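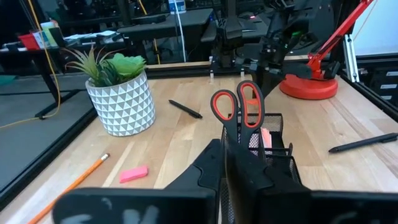
사무용품 공동 비치에 따른 소모품 사용량 변화

1. 연구 배경
Sotton관 3층 열람실에서는 필기구와 메모지를 이용자가 각자 준비해 왔다. 9월부터 공용 비치대를 설치하면서 소모품 사용량과 분실률을 파악할 필요가 생겼다. 본 보고서는 비치 방식에 따른 차이를 비교한 결과이다.

2. 조사 방법
열람실 좌석을 두 구역으로 나누었다. A구역은 책상마다 용품을 배치하였고, B구역은 출입구 옆 한 곳에 모아 두었다. 구역별로 볼펜 60자루와 메모지 200장을 지급하고, 매주 일요일 폐실 후 잔량을 기록하였다. 조사 기간은 10주이다. 가위, 자, 스테이플러는 수량이 적어 분실 여부만 확인하였다. 기록 양식은 Nadja Reisinger의 선행 과제에서 사용한 표를 수정하여 적용하였다.

3. 결과
볼펜 감소량은 A구역이 B구역의 3배 이상이었다. 감소는 시험 기간 직전 2주에 집중되었다. 메모지는 두 구역 모두 조사 종료 전에 소진되었으며, 소진 시점은 A구역이 한 주 빨랐다. 가위와 자의 분실은 없었고, 스테이플러는 B구역에서 한 개가 회수되지 않았다.

4. 고찰
A구역의 볼펜 감소에는 개인 필기구와의 혼동이 작용한 것으로 추정된다. 지급한 볼펜에 별도의 표시를 하지 않아 이를 직접 확인하지는 못하였다. 메모지는 낱장 사용량과 묶음 반출량을 구분하지 않았으므로 소진 시점의 차이를 비치 방식의 효과로 단정하기 어렵다. 두 구역의 좌석 점유율도 같지 않았으나 이번 집계에서는 보정하지 않았다.

5. 향후 과제
다음 학기에는 볼펜에 구역 번호를 부착하고 좌석 점유율을 함께 기록한다. 메모지는 지급 단위를 절반으로 줄여 주 2회 보충하는 방식으로 변경할 예정이다.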